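Speaker notes – "What the Quote Leaves Out: Budgeting for Grippers When Your Product Is Floppy"
15/02/2026, second slot after the coffee break. 88 slides is a lie, there are 10.

Slide 1 – title
Wait for people to sit. Say who I am, say where I work (Hidar, textile sorting and rework, one building, one loading dock, one budget). Do not tell the dock story. If anyone laughs at the title, it's going to be a good room.

Slide 2 – what we thought we were buying
We wanted help with the sorting and cutting bench. Stuff comes in by the bale, gets pulled apart, trimmed, cut into strips or sent on. We figured one line on the capital request: "robot." I typed that word into the form myself. The form had a box for quantity and I put 1.
Pause here. The finance people in the audience will wince first.

Slide 3 – the quotes
Three vendors. Orent quoted an arm, very handsome PDF. Seo quoted an arm and a cell and a fence. Varkar quoted hand-held grippers first and an arm later, which looked like the cheap option and therefore suspicious.
None of the three asked to see our fabric. Varkar asked on the second call, so half a point to them.
Don't show prices. I signed something.

Slide 4 – fabric is not a box
Every demo I have ever been to used a box. Boxes are wonderful. You know where the corners are and they stay there. Our bench has fleecy prints, denim, things with fringes, and all of it changes shape when you look at it. So before you price an arm, price finding out whether two fingers can hold a fold of your material while somebody cuts it.
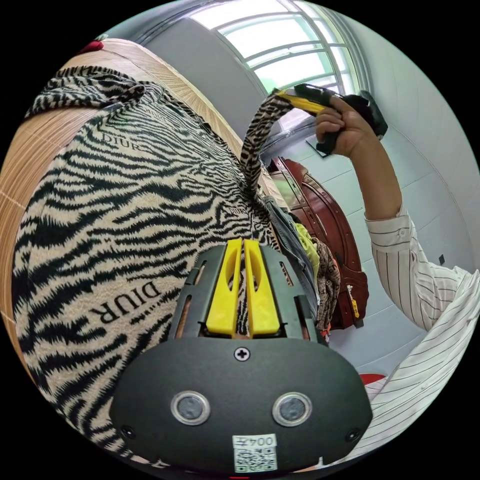 Work out which part of the job you want to pay a machine for. Holding is one job. Cutting is another, and it comes with a blade, and a blade comes with a safety review, and the safety review comes with its own invoice. We left cutting with people. Finance liked this for about the wrong reasons but I took the signature.

Slide 5 – the request, second try
Read the lines out loud, slowly, they're funnier that way:
- hand-held grippers
- spare fingers (order them on day one, they ship from far away)
- chargers, cables, more cables
- storage, because somebody will be saving all those recordings
- bench time for the operators who do the recording
- labels
The labels got questioned. Everything else went straight through. Stick a number on every unit anyway. When one starts acting up you want to know which one, and "the black one" will not get you far.

Slide 6 – operator time
This is the slide to slow down on. We put in 300 hours of operator time for the recording work. The bench manager looked at the figure and asked who was going to do the normal work during those hours. Good question. It was not in the budget. It is now, under code 3003, which used to be office furniture, so if you visit us please bring your own chair.
If you take one line home, take the backfill line. An hour on the gripper is an hour off production and somebody's spreadsheet will notice before you do.

Slide 7 – things I would leave out
The fence, until there's an arm. The extended warranty on something with two moving fingers. The training day where a man drives out to show you how to squeeze.
(Check first whether anyone from the training side is in the room.)

Slide 8 – when do you buy the arm
We said June. We wrote June into the plan as a decision point, with "no" as an allowed answer, and that took more arguing than the money did. Our plan has a go line, a no line and a come-back-next-year line, and each has an amount next to it. The no line is not zero – you still own the grippers and the storage bill keeps coming.
Someone will ask what I think the answer will be. Say I don't know. I don't.

Slide 9 – questions for your vendor
Can we send you our worst material?
What wears out, and what does one cost without the kit around it?
Who owns the recordings?
Can we use the grippers if we buy the arm from somebody else? Expect a silence here, on the call I mean. Let it run.

Slide 10 – contact
Leave it up during questions. If time is short skip 7, keep 6. Clicker goes back to the desk by the door. Slides are on the shared drive, the version without the cat.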